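28th May — open day, notes for the bench book

Up early to get the cell tidy before the visitors from Campos came over, and I'm glad I did, as they arrived well ahead of time and wanted to see everything (lovely people, full of questions). Tamara did the welcome and the safety talk, and I took the first group through the parts board, which is always the easiest place to start. Everybody knows what a memory module looks like, more or less, and from there you can get them talking about how you'd hold one.
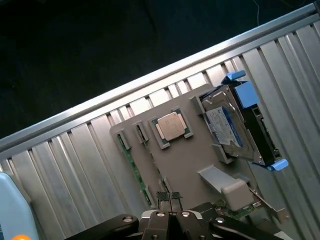 Fouzia had the best question of the morning — do we teach the pick points part by part, or does the arm work them out? I gave her the long answer, I'm afraid, and Teodoro had to rescue her with coffee. She'd like our notes on fingertip pads for her own group at Bedidell, so I must remember to send those.

After the break we moved over to the open computer case, and I went on a bit about the processor socket and why I'm so fussy about the approach angle. 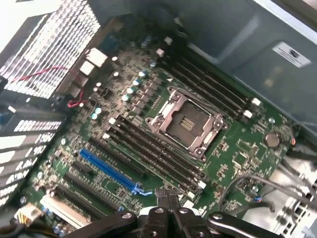
Remedios thinks we should slow down the last stretch of the approach for the July visit, so people can follow it, and I agree with her. Two groups were plenty for one day. Still to do: job 411 back on the list, visitor badges back to Amparo, and find whoever left a very nice umbrella by the door.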